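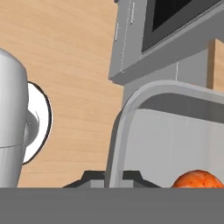
What the arm does on my shift

June 23, 2024

I said in January that I would write something about the robot at work once I had spent enough time with it to have an opinion. I have had enough time now, and people keep asking, so I'll put it all down in one go and then I can send them the link.

For anyone new, I work at Rivside. We cook meals for day centres, a couple of schools and a hospital annexe, 2,000 meals on a normal day. There are 50 of us across the shifts if you include the drivers. I started on pots, moved to the cold section and then to what we call the side kitchen, where we do the small orders and the special diets. It's a domestic sort of kitchen compared with the main one. It has cupboards and drawers instead of open racking, and a lot of the day goes on fetching and putting away.

That is the part the company wanted to automate. They did not go for the cooking, which surprised me. A firm called Bastau supplies the arm and the software that goes with it is called Ustis. The idea is that the arm fetches things, puts things back, opens and shuts drawers and doors, and clears the worktop between orders. We do the food.

How it has gone in practice is mixed, and I will try to be fair about it.

The first thing that changed was that somebody had to write down what we do. Aliki Tzavaras, who runs the side kitchen, got a spreadsheet from Bastau and was asked to fill in every fetching and tidying job in the room. She gave each of us a clipboard for a fortnight. The list came out at 88 jobs. Some were obvious, like taking plates to the counter. Others I had never thought of as jobs, such as moving a mug out of the way so that you can get at whatever is behind it, or taking the fruit out of a bin before you wash the bin. I must do that sort of thing all day and I could not have told you about it before the clipboard.

There was an argument over the list. Socorro Valderrama has been in that room longer than anyone and she keeps things in places that make sense to her. The spreadsheet had a column for where each item lives, and for plenty of items the right answer was that it depends what's on. Bastau did not like that answer. In the end we agreed fixed places for most things and Socorro kept one cupboard which is off the list altogether. She was annoyed for a while. She also pointed out that the agency staff now find things without asking her, and that she doesn't mind that part at all.

The second thing is that a good deal of the robot's work gets done where there is no kitchen. Before a job is tried on the real arm it is run in a simulation, a computer-drawn kitchen with its own cupboards, plates, worktop and so on. It isn't a copy of ours. I had expected it to be, and I asked, and was told that the point is for the arm to cope with kitchens in general and then get corrected for ours. So it practises on a room that none of us has stood in. Ustis puts through 900 practice runs overnight and in the morning there's a queue of the ones it wants a person to look at.

Looking at them is now part of my job. I do it for the first part of the shift, at a desk in the old dry store, with a cup of tea. You get a view from down by the gripper, very low, so that the edge of a worktop is like a kerb and an ordinary drawer front is a big pale wall. It took me a few mornings to be able to read it. You don't get the view that you'd have standing at a counter, and I kept tilting my head. 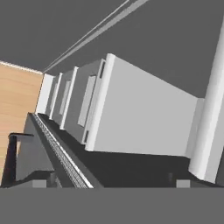 Gripper's view of the drawer fronts in the simulation, with the black worktop below them.

Drawers are what I spend most of the time on. The handles on those are recessed, and a recessed handle is awkward for a gripper in a way it isn't for fingers. With a bar handle you can close on it from either side. With a recess you have to go in at the right angle and get some sort of purchase, and if the angle is off you are just pushing on the front. When I look at a run I am asking whether I'd have come at it that way myself. There are three buttons, for yes, no and unsure, and a box for typing why. I type a lot in the box. Brayan Tamayo, who does the later shift, types nothing at all, and we've been told that both are fine.

I do have doubts about the box. We were told in the training that our comments go back to Bastau and are used. I believe they are read by somebody, as twice I've had a question back on something I wrote. But I can't see what changes as a result, and I'd like to. If I tell a new starter to open a drawer a different way, I can watch them do it the next time. With this I say my piece and it goes off somewhere.

The real arm is slower than any of us. I want to say that plainly, as people outside seem to imagine the opposite. It is mounted at the end of the worktop on our left-hand side and it takes its time. If you ask for a plate and you are in a hurry you'll go and get the plate. What it's good for is the jobs that are not in a hurry, and in a kitchen there are more of those than I would have guessed. It puts things away while we are plating. It clears down between orders. At the end of the shift, when everyone is tired and the tidying used to take us past our hours, a good part of that has already been done. I've been leaving on time since the spring. I can't remember the last year when I could say that.

It has also made the room quieter, which I am less sure about. Leidy Llanos used to do most of the fetching on my shift and she talked the whole time she did it. You'd hear about her sister, the bus, what was on the pass in the main kitchen, and also that we were getting low on something. It was chat, but there was information in it. Leidy has moved over to special diets now. She wanted the move and it pays a bit more, so I'm not complaining on her behalf. But we ran out of lids one morning and I thought, she would have told me that the day before. The arm does log what it picks up. It does not tell you that the box it took it from is nearly empty, or not yet.

On jobs, which is what my brother-in-law asks me first every time. No one in the side kitchen has been let go. What did happen is that two people left, in the ordinary way, and they weren't replaced. So there are fewer of us in the room than there were. Management describes this as no job losses, and I suppose that's true by their way of counting. I'd describe it as two fewer jobs that somebody could have applied for. I got my own start at Rivside on pots and fetching, knowing nothing, and I learnt the kitchen by carrying things round it. If carrying things is done by the arm, I don't know where the next person starts. I raised this at the staff meeting and Geeta Rastogi, our site manager, wrote it down and said it was a reasonable question. There's been talk of new starters doing the morning review with me. That might work. You do learn a fair bit about how a kitchen fits together by watching something attempt it from knee height. I would still want them in the real room for most of the day.

The pay question isn't settled. Reviewing the runs is skilled in its way, and it isn't in anybody's job description. Aliki has asked for it to be put in properly, with a grade, and we are waiting. In the meantime I do it on my usual rate. Brayan thinks we should stop until it is sorted out. I think that's a bit strong but I can see why he says it, and if we are still waiting by the end of the summer I will probably agree with him.

A few smaller things, for those who asked.

You can be in the room with it. There is a marked strip on the floor, and if you step over it the arm stops and waits. For the first month we all stepped over it constantly, by habit, reaching for the tea towels. We moved the tea towels.

It doesn't handle knives or anything hot. That was agreed at the start and I hope it stays agreed.

It gets cleaned by us, at close, with the same stuff as the surfaces. There is a sleeve that comes off. The sleeve is a nuisance to get back on and needs two people, one holding the arm steady and one feeding it up from the wrist end.

It has no name. There was an attempt at a name, early on, and it didn't catch on. We call it the arm.

The next stage is a second one, in the main kitchen, on the pot wash side. The Restrepo site is supposed to get it first and then us. I have been asked to go over there for a week to help them with their list of jobs, and I've said yes. I'm taking the clipboards with me, and I've told them to have the argument about the cupboards before I arrive.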